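Papier peint à grand motif : ce que le raccord fait au métrage

Dernière mise à jour : 4 décembre 2022

La plupart des calculateurs de papier peint raisonnent en surface : périmètre multiplié par hauteur, divisé par la surface d'un rouleau, plus une marge. Pour un uni ou un faux uni, le résultat est acceptable. Pour un motif de grande taille, il est faux, et toujours dans le même sens.

La grandeur utile est le module, c'est-à-dire la hauteur au bout de laquelle le dessin se répète. Sur le papier que j'ai posé dans le couloir en juin, un intissé de chez Plirkadent, il est de 712 mm. Chaque lé doit être coupé à un nombre entier de modules si l'on veut que tous commencent au même point du dessin. Le rouleau fait 1 000 cm, soit quatorze modules et une chute de quelques centimètres sans usage.

Mes murs demandent un peu plus de trois modules et demi, arases comprises. Je compte donc quatre modules par lé, ce qui donne trois lés par rouleau et deux modules restants. Ces deux modules servent au-dessus de la porte et sous la fenêtre, à condition de les avoir repérés avant la coupe. Le calcul en surface m'annonçait un rouleau de moins. Le même bain n'étant plus disponible trois semaines après, j'aurais eu une différence de teinte sur le dernier mur.

Le cas du raccord sauté est un peu différent. Le lé suivant est décalé de la moitié du module, si bien que les lés impairs s'alignent entre eux et les lés pairs entre eux. On peut alors couper en alternance dans deux rouleaux, l'un réservé aux impairs, l'autre aux pairs. La demi-hauteur perdue au départ du second rouleau ne l'est qu'une fois. En coupant tout dans l'ordre et dans le même rouleau, elle se perd à chaque changement. Konrad Hofstetter, qui m'a prêté sa table à tapisser, numérote au crayon le dos de chaque lé avec une flèche vers le haut. J'ai repris l'habitude.

Reste le choix du point de départ. Avec un petit motif, on part d'un angle et on avance. Avec un grand, l'œil va tout de suite au mur du fond, et une fleur tronquée à gauche mais entière à droite se remarque. J'ai tracé l'axe du mur à la règle et au fil à plomb, puis comparé deux solutions : lé centré sur l'axe, ou joint sur l'axe. La bonne est celle qui laisse la bande d'angle la plus large. Chez moi le joint sur l'axe laissait une bande trop étroite pour être marouflée proprement, j'ai donc centré le lé.

En hauteur, même raisonnement. Il faut décider ce que l'on sacrifie sous le plafond. Les plafonds anciens ne sont pas de niveau (le mien perd 2 cm sur la longueur du couloir), et une ligne horizontale forte du dessin placée juste sous la corniche rend le défaut lisible. Je place la coupe haute dans une zone de fond, ou en plein milieu d'un motif assez gros pour que l'œil le complète. La coupe basse, derrière la plinthe ou un meuble, a moins d'importance.
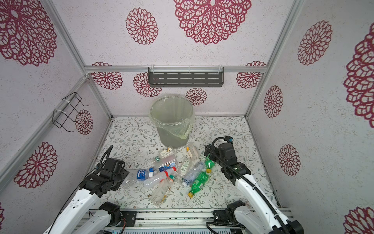
Les angles rentrants ne se passent jamais avec un lé entier. On coupe la largeur à la cote de l'angle plus un à deux centimètres de retour, on colle, puis on pose la partie restante en recouvrement, avec un nouvel aplomb. Le raccord perd dans l'opération la largeur du retour. Sur un dessin à contours ouverts cela passe inaperçu, sur un motif géométrique il faut refendre les deux épaisseurs à la lame neuve et retirer les bandes. Fabian Sutter recommande de refendre partout. Je ne le fais pas sur enduit tendre, la lame marque le support.

Pour la colle, j'encolle le mur et pas le papier. Colle Pristilham en poudre pour intissé, dosage du paquet, rouleau à poils moyens, et une largeur débordant un peu celle du lé. Les papiers à surface grenée supportent mal la spatule rigide, qui lustre le relief. Brosse souple ou rouleau mousse, du centre vers les bords, et éponge à peine humide sur les joints.

Côté budget, le poste papier s'est monté à environ 600 francs, colle non comprise. Je garde un rouleau entier et les chutes de plus d'un module, étiquetés avec le numéro de bain. La cage d'escalier attendra : les lés y sont plus longs, le reste de rouleau ne tombe plus du tout pareil, et il me faut d'abord reprendre l'enduit du palier.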